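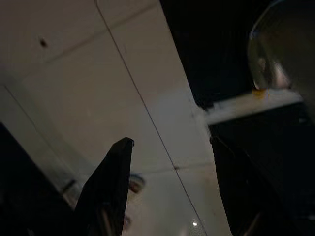

Reading time: 3 minutes

Traltham 800 ceiling panels: review after a full season

By Shiela Macapagal

The Traltham 800 is a large-format flat ceiling panel, sold in one finish, a pale off-white. I have had it over the workroom at Drunerness since April. The old ceiling was plaster, patched so many times that the patches had patches, and the joists above it were sound but out of level by 5 mm across the room.

Supply and delivery

The panels came from Bridham on a flat pallet with card between each face. Two had crushed corners. Bridham replaced both without argument, although the second pair took longer to arrive than the first order had. Store them flat. One that I leant against a wall overnight took a slight bow and had to be used for offcuts.

Fitting

Wenceslao Zamudio and I fitted them over three days with a hired panel lift. The instructions allow for two people and no lift, and I would not attempt it. The panels are not heavy for their size but they flex, and the edge you are not holding will find the light fitting.

The face cuts cleanly with a fine blade. Cutting from the back leaves a ragged front edge, and the leaflet does not mention it. Holes for round fittings are best made with a sharp hole saw run slowly — the surface chips if the saw is forced.

Fixing is by screws through the face, with caps supplied. The caps are a poor match in colour and a loose fit. I filled the heads instead and touched them in with Sisay matt, which is close enough from the floor.

Appearance

The seams show. The brochure calls them discreet, and under flat daylight they are faint, but a long joint reads as a thin dark line from one side to the other. The shorter joints are less obvious. Anyone wanting an unbroken surface should pay for plaster. I don't mind the lines in a workroom and would mind them in a sitting room.

The finish is uneven in tone under artificial light. It looks warmer and brighter in some parts and goes grey towards the corners. I put this down to the lamps and the low sheen of the surface, and a second coat of paint would probably settle it. Small dark marks stand out badly on so pale a face, so check each panel before it goes up.

In use

There has been no sagging that I can measure with a straight edge. One joint near the door opened slightly in the dry spell and has since closed to some 2 mm, where it has stayed. Dust does not cling to the face and a damp cloth removes finger marks. Sound is a little harder than it was under the plaster. Gumaro Medrano, who uses the room for violin practice, noticed it before I did.

Verdict

Good panels, weak caps, and a leaflet that needs rewriting. I would buy them again for a workroom or garage, and would order one spare panel with the first delivery.

Rating: 3 out of 5

Updated September 5, 2018: Bridham now list the caps separately, in the same colour as before.

Search this site... Go

Contact | © Drunerness Workroom Notes | Back to top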